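Plollard girls edge Clitby, 3 sets to 2, and would like a nap

The Plollard varsity volleyball team needed five sets and most of an evening to get past Clitby, winning the last one 15-13 on a serve that clipped the tape, thought it over and dropped on the right side. Coach Renata Cisternas called it a well-designed play. Her server, junior Estela Sosa, called it luck and went looking for her water bottle.

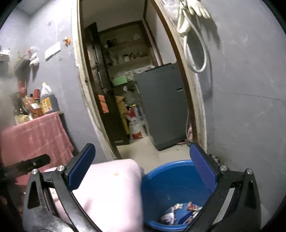 Plollard dropped the first set, took the next two and then gave the fourth away with 6 straight errors, three of them on the serve. Clitby's Refilwe Baloyi had a lot to do with that – she blocked nearly everything sent over the middle, including one ball that came back so fast it was ruled in before anyone on our side had moved. Players on both benches had run through their towels by then. A round blue bucket like the one above, parked under the drip by the east door, has now appeared at more home matches than some of the starters. It has yet to commit a net violation.

The fifth set was tied at 13 when Sosa put away a ball off the back row, which she does in practice about as often as she cleans her locker. The tape did the rest. Hipólito Barrientos, keeping the book, needed a second pencil. Clitby's coach, Leandro Yáñez, shook every hand in the gym and said he looked forward to the rematch in a tone that suggested he really did.

The win moves Plollard into a tie for second in the league with Erkell, a school it has not beaten since the current seniors were in braces. A crowd of 62 paid to get in, and the band, down to one trombone, played the fight song at a pace best described as thoughtful.
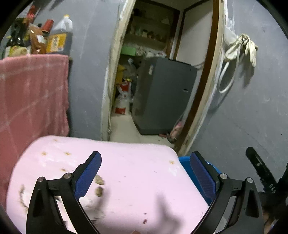
Coming up

Plollard goes to Erraji for its next match, a long bus ride with one rest stop, and comes home in April to face Erkell. Players should be at the bus with both jerseys. Both means the white one too. Parents who signed up to bring snacks are asked to check with Coach Cisternas first, as the last trip had four trays of brownies and no cups.

Posted March 26, 2025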